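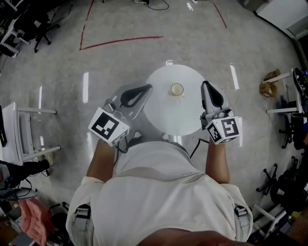 Subject: Re: Age rating for Medlow 4 -- disc and download differ
Date: July 29, 2025

> The store page for Medlow 4 shows a lower rating than the box does.
> Is the download a cut version? Rallotard lists only one release in
> its catalog.

There are two builds. The disc build has all 38 chapters. The download build has 35 -- the hospital chapters were removed before Ramance submitted it for rating. Saves from one build will not load in the other.

The rating is stored per build, so Rallotard should have two entries. I have filed a correction, but the catalog is next updated in October.

If you want to check your copy, open the credits menu and read the last digit of the build string. A 9 is the full version. The subtitle files from the Juška archive match the full version only; on the download build they drift after the first missing chapter.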